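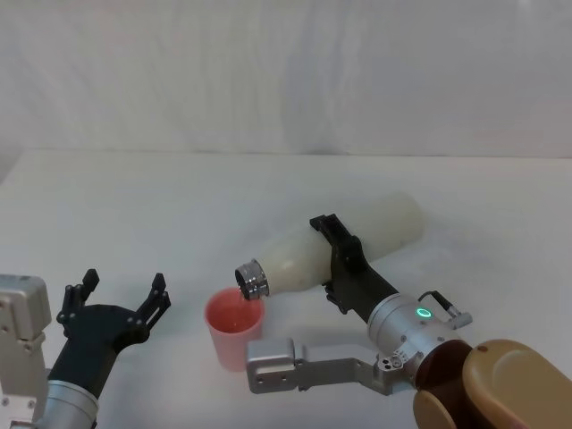
Ticket: Gieß-Episoden werden beim Export verworfen ("Zielobjekt fehlt")
Support Fosinness, Februar
Lesezeit: 4 Minuten

Status: gelöst
Station: Cornstead, zweiarmig
Komponenten: Wiltamthorpe Recorder, Eynon Export

Fehlerbild

Aufgabe ist das Gießen aus der Flasche in den Becher, rechter Arm aktiv, linker Arm in Bereitschaft. Der Satz umfasst 400 Episoden. Der Recorder schließt alle ohne Warnung ab, die Dateien sind vollständig und lassen sich öffnen. Beim Export verwirft Eynon davon 52 mit dem Eintrag "Zielobjekt fehlt". Die Gelenkdaten der verworfenen Episoden sind unauffällig. In den Metadaten steht jeweils "erfolgreich", gesetzt vom Bediener nach Sichtprüfung.

Erwartet wird, dass eine als erfolgreich markierte Episode ohne Lücken in den Gelenkdaten exportiert wird. Der Kunde braucht die Episoden für das Nachtraining der Gießstrategie und möchte nicht neu aufnehmen.

Protokoll

09:10 - Ticket übernommen, Exportlog und Konfiguration angefordert. Als erster Verdacht ein Zeitversatz zwischen Kameraströmen und Gelenkdaten, weil derselbe Eintrag früher schon bei falsch gesetztem Startzeitpunkt auftrat.

09:35 - Zeitstempel verglichen. Versatz konstant bei 19 ms, in angenommenen und verworfenen Episoden gleich. Liegt innerhalb der Toleranz. Verdacht verworfen.

10:05 - Recorder neu gestartet, eine der betroffenen Episoden erneut importiert und exportiert. Gleiches Ergebnis. Der Fehler ist reproduzierbar und hängt nicht am Zustand des Recorders.

10:20 - Greiferzustände geprüft. Der linke Greifer ist über die gesamte Episode offen, der rechte bleibt während des Gießens geschlossen. Beides entspricht der Aufgabenbeschreibung. Die Regel für inaktive Arme ist auf "zulassen" gestellt und damit ebenfalls nicht die Ursache.

10:50 - Filterregeln einzeln deaktiviert. Ohne die Sichtbarkeitsregel laufen alle 52 Episoden durch. Die Regel verlangt, dass der Becher beim Gießen in jedem aktivierten Kamerastrom erkannt wird. Ausgewertet wird nur der Abschnitt, den der Bediener als "Gießen" markiert hat. Es bleibt zu klären, welcher Strom die Ablehnung auslöst.

11:15 - Log auf Stufe "ausführlich" gestellt und den Lauf wiederholt. In allen betroffenen Episoden meldet der Kopfstrom eine gültige Erkennung. Die Ablehnung kommt ausschließlich aus dem Bruststrom. Standbilder aus diesem Strom angefordert.

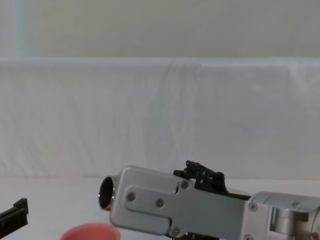
11:40 - Die Sichtbarkeitsregel arbeitet mit einem Mindestanteil der erkannten Fläche, bezogen auf das vollständige Objekt. Voreinstellung in der Vorlage ist 40 Prozent. Im Bruststrom reicht das nicht: Vom Becher sind am unteren Bildrand nur der obere Rand und ein kleines Stück der Wand zu sehen, darüber liegt zum Teil das vordere Ende des Arms. Oberhalb der Tischkante nimmt der Strom dagegen viel Stoffhintergrund und Wand auf, die für die Aufgabe keine Information tragen. Die Erkennung selbst arbeitet korrekt, die Farbe des Bechers hebt sich deutlich vom weißen Tisch ab. Abgelehnt wird allein wegen des Flächenanteils.

12:05 - Angenommene Episoden gegengeprüft. Dort stand der Becher weiter hinten auf dem Tisch und lag deshalb höher im Bruststrom. Die Startposition wird vom Bediener von Hand gesetzt, eine Markierung auf dem Tisch gibt es laut Kunde bewusst nicht, damit die Positionen streuen.

Ursache

Die Vorlage "Gießen" wendet den Mindestanteil einheitlich auf alle Ströme an. Bei vorn stehendem Becher ist er im Bruststrom nicht erreichbar. Kein Defekt an Recorder, Kameras oder Armen.

Nebeneffekt: Der Filter entfernt bevorzugt Episoden mit vorderer Becherposition. Ein Training auf dem bisherigen Export hätte diesen Bereich des Tisches unterrepräsentiert. Bereits erstellte Exporte mit derselben Vorlage sollten neu erzeugt werden.

Lösung

1. In der Exportvorlage die Sichtbarkeitsregel auf "pro Strom" umstellen.
2. Kopfstrom: Mindestanteil unverändert lassen.
3. Bruststrom: Regel auf "nur protokollieren" setzen. Der Anteil wird in die Metadaten geschrieben, führt aber nicht mehr zur Ablehnung.
4. Export mit geleertem Zwischenspeicher wiederholen. Ohne diesen Schritt übernimmt Eynon die alten Filterergebnisse.

13:30 - Export nach obigen Schritten wiederholt. 400 Episoden exportiert, keine Ablehnung.

14:10 - Rückfrage des Kunden, ob die Brustkamera nach unten geneigt werden soll. Empfehlung: nicht innerhalb des laufenden Satzes. Eine geänderte Neigung erfordert eine neue extrinsische Kalibrierung und erzeugt zwei Blickwinkel unter derselben Kamerakennung. Für den nächsten Satz spricht nichts dagegen - dann mit eigener Kennung anlegen.

14:25 - Kunde bestätigt, Ticket geschlossen. Änderungswunsch an die Entwicklung weitergegeben: Das Exportlog soll den auslösenden Strom bereits in der Standardstufe nennen.

Verwandte Einträge

Eynon Export: Zwischenspeicher leeren
Wiltamthorpe Recorder: Kamerakennung nach Umbau ändern
Sichtbarkeitsregel pro Strom konfigurieren
Inaktiver Arm wird als Stillstand gewertet
Zeitversatz zwischen Kamera- und Gelenkdaten prüfen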